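3.2 Materials and procedure

The study compared two ways of sending the same offer to lapsed customers of Sikora, a regional supplier of garden furniture. One group received a printed postcard. The other received an email with the same wording, the same price and the same reply deadline. Both groups were drawn from the company's customer file for the towns of Wedcombe and Harkden, and anyone who had bought in the previous 90 days was left out.

Addresses were checked against the file in January, before any cards were printed. Duplicate households were merged so that no home received more than one card. Where two people at one address had separate email accounts, only the older account was kept. This rule was set in advance and was not changed later.

The postcard was produced in 4 versions. They differed in headline and in background color, while the offer text stayed the same. Versions were assigned at random within each town. The email had the same versions and was sent on the day the printer expected most cards to arrive. Delivery dates for the cards could not be confirmed for each household, and we treat the expected date as the start of the reply period – a choice that may slightly favor email.

Each piece carried its own reply code. Customers could give the code by phone, type it in at the online checkout, or bring the card to the store. Store staff at Storkeritz, the third site, also accepted codes but had no customers in the sample. Replies without a code were matched by name and postal address. Radosław Sowa did the matching by hand and did not know which group a customer belonged to.

Background color was included as a factor after earlier work on mailed catalogs suggested that strong, even colors are noticed sooner when people sort their mail. A plain field of one color was used behind a single main object in that version, with no pattern and no border.

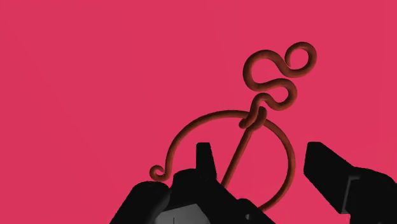
Figure 2. Rendered brown wire form with a ring and a wavy strand, on a uniform magenta-pink background.

Customers who asked to be removed from the list during the reply period stayed in the count for their group. Cards returned as undeliverable and emails that bounced were recorded separately and are reported with the main results in Section 4.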